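4.2 Clearing the returns bench at Drurow

The case for the two-arm cell at the Drurow returns depot was made to staff in September, and it was made in terms of relief. Sorting the small items that customers send back was described by management as dull work that people would be glad to hand over. We found little in our interviews to support this. Of the ten sorters we spoke to, most ranked the bench above packing and well above the loading bay, chiefly for the chair and the chance to talk. Rosalind Strickland, a sorter on the early shift, put it plainly: "They took the sitting-down job and left us the lifting."

The supplier, Tridwood, planned the cell almost wholly in simulation. Sorters were shown the rendered bench on a screen in the canteen and asked for comments. Two points came up again and again. The first was how little there was on the bench. A tote at Drurow seldom arrives with its contents spread out, and the sorters spend much of their time untangling, opening and sniffing things before they decide where they go. The second was that the view had no place in it for a person. Strickland asked where she was meant to stand and was told that this would be settled at installation. Figure 3 gives one view from the planning model. 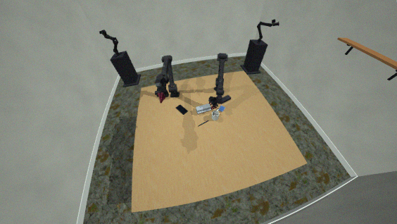
Figure 3. Simulated bench with two arms and five small objects, among them a small white cup and a silvery box. The near half of the panel is clear.

Tridwood's planning report treats a bench of this kind as a fair stand-in for the job. We are not persuaded. The report gives 199 simulated trials and counts 177 of them as cleared, where "cleared" means that every object had left the panel. It does not ask whether the objects went to the right place, and it does not say what was done with the remaining trials. At the depot, an item sent to the wrong shelf costs more time than one left lying on the bench, as somebody has to go and find it. A measure that leaves this out will flatter any machine.

What changed for staff is easier to state than what was gained. Before the cell, four sorters shared the bench on each shift. Now one person, called an attendant, watches it and steps in when it stops. Umut Kurtuluş kept a log of his stoppages over one week and recorded 66, with the worst run on the Monday. His pay grade was not altered, although the new duties include restarting the cell and signing for faults. He told us that he handles fewer items than before and goes home more tired. The shift manager, Orhun Canpolat, disputed the log and said that many of the stops were too short to matter. Both accounts may be fair. A short stop still calls a person over.

We were given no figures for misplaced items, either before or after the change, and so cannot say whether the returns desk now works better. Canpolat believes that it does. The three sorters moved to the loading bay were not asked, and one had left before our second visit.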